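Cutting board care at the Favel Street kitchen

The shared kitchen on Favel Street went through its cutting boards this spring, and some of them had to go. Two had split along a glue line and one had warped so badly that it rocked on the counter. Most of that damage came from the dishwasher. Please wash wooden boards by hand from now on, in warm water with a little dish soap, and stand them on edge in the rack by the window. A board left flat on a damp counter dries on one side only, and that is how the warping starts.

Smaranda Gavrilă, who runs the Tuesday-style soup lunches in the cold months, has written up a short routine for oiling. The board should be clean and fully dry, so leave it overnight after washing. Pour on a small amount of food-grade mineral oil and rub it along the grain with a soft cloth. Do both faces and all the edges. Let it sit for a few hours, then wipe off what has not soaked in. Olive oil and sunflower oil are no good for this, as they go sticky and start to smell. 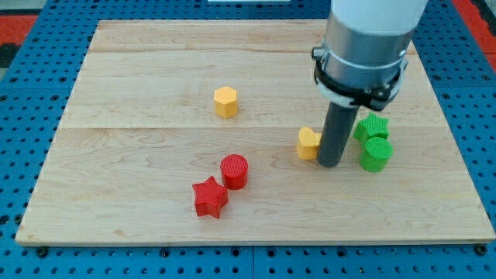 A new board needs more oil than an old one. Give it a coat every week for the first month and then one coat a month after that. If water no longer beads on the surface, it is time for another. Light scratches can be taken out with fine sandpaper, working with the grain, and the board should be oiled again the same day.

For onion and garlic smells, scrub with coarse salt and half a lemon, rinse, and dry. Raw meat and fish still go on the plastic boards only, which are kept on the lower shelf next to the sink. Those can go in the dishwasher.

We have 16 wooden boards in use at the moment, and 9 of them are due for oil before the kitchen gets busy again in October. There will be an oiling session on 25 July 2026, starting after lunch in the main kitchen. Oil and sandpaper are provided, but bring your own cloths if you can. Boards from home are welcome too. Put your name on the back in pencil so they end up with the right person.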